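Gripper and Camera Comparison for Rack Servicing: Progress Report to the Funder
Reporting period ending 22/08/2020

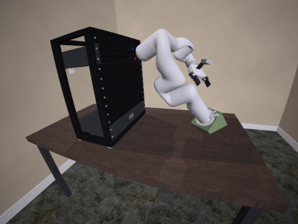 The purpose of the project remains as set out in the grant agreement: to establish which combination of gripper, wrist camera and controller is suitable for light servicing work on equipment racks, and to do so in simulation before any hardware is bought. Work in this period has concentrated on the grippers. The camera comparison has begun and the controller comparison is planned for the next period.

Work completed

The simulated work cell is now in regular use. It consists of a white articulated arm on a fixed pedestal, sharing a table with a single equipment rack. Both are placed in a plain room so that trials can be repeated without changes in the background. Earlier versions of the cell placed the arm further from the rack, and a large share of attempts ended at the limit of the arm's reach. The present layout was adopted after discussion with Yorath, who maintain the simulation software on our behalf, and no further changes to it are proposed.

Two grippers have been compared, the Kaltik and the Vastley. Both are two-finger designs. Each was given 600 attempts at the same set of tasks: approaching a handle on the face of a unit, closing on it, drawing the unit forward and releasing it. Starting positions were varied between attempts, and the same starting positions were used for both grippers.

Findings to date

The Kaltik completed 500 of its attempts. The Vastley completed 50 fewer. The difference lies almost wholly in the approach. The Vastley has the wider body, and when the wrist turns close to a rack post it is more likely to touch the post and stop. Once either gripper had closed on a handle, there was little to choose between them.

We would advise caution in reading these results. Contact between finger and handle is modelled in a simple way, and slipping is probably under-reported for both grippers. Yorath have supplied a revised contact model, which has been installed but not yet checked against bench measurements.

Camera trials

The Grelter wrist camera has been modelled on a short bracket above the gripper. Early trials show that the view of the handle is good during the approach but is partly blocked by the fingers just before they close. A longer bracket improves the view — at the cost of more contact with the rack. Intermediate lengths are being tested, and the results will be given in the next report.

Changes to the plan

The controller comparison was due to start in August. It has been put back until the revised contact model has been checked, as results obtained on the old model would have to be repeated. This does not affect the final delivery date or the total sum requested. A small underspend on computing time has been carried forward, and we ask the funder to confirm that this is acceptable.

Next steps

The Kaltik will be used as the standard gripper for all remaining camera trials. The Vastley will be tested again under the revised contact model, with a changed wrist angle on approach, before any recommendation to purchase is made. The simulation files and trial records are available to the funder on request.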